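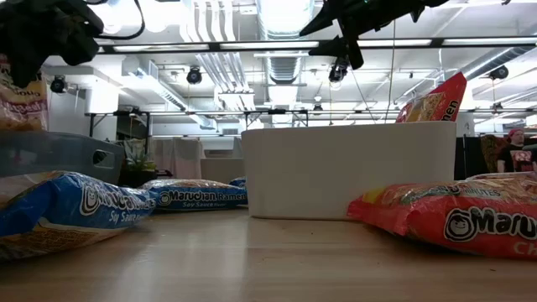 What does a story producer do on a cooking competition?
A story producer decides which parts of a long day in the kitchen become the episode. On Jokulstead Bake, that meant 10 hours of cooking turned into one hour of television.

Hello, everybody, and thank you for coming in on Sun 18 April. I love this job and I talk fast when I'm happy, so wave at me if I need to slow down!

Start with the casting story. We had 613 applications for the second season. Tsion Mamo read every one of them, and her favorite question on the form was "What dish have you given up on?" People wrote whole pages. (Read the dumpling one aloud if there's time.)

Then the judges' table. Slamet Nugroho tastes everything twice, and the second bite is nearly always the one we use — his face is looser and he's stopped hunting for words. Play the pie clip. Let the laugh finish before moving on.
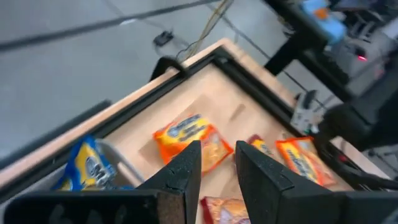
How far ahead do you know who wins?
The crew on the floor knows the same minute the cooks do, and the rest of the company hears after the edit is locked. Our finale was filmed in September, and I had to keep a straight face through a very long winter.

Next, the clock. Viewers write to ask if the countdown is real. It is! We stop it only when someone needs a medic, and that happened 2 times last season, both for small cuts. The cook gets every lost second back.

Show the wall of index cards. Each card is a moment: a dropped spoon, a good joke, a sauce that splits. I move them around until the hour has a shape, then our editor, Kang, tells me what's too slow.

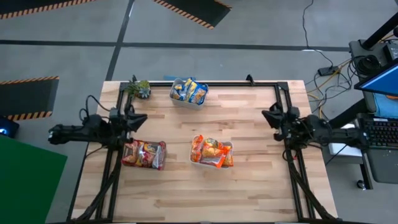

And Kang is usually right, which drives me up the wall. I fought for a four-minute scene about onions. It's now 40 seconds and so much better — play both versions back to back, long one first.

Last part is for anyone who wants in. Apply for logging work. You'll watch hours of raw footage and type what people say, and you'll learn how cooks talk when they're nervous. Leave the contact slide up during questions.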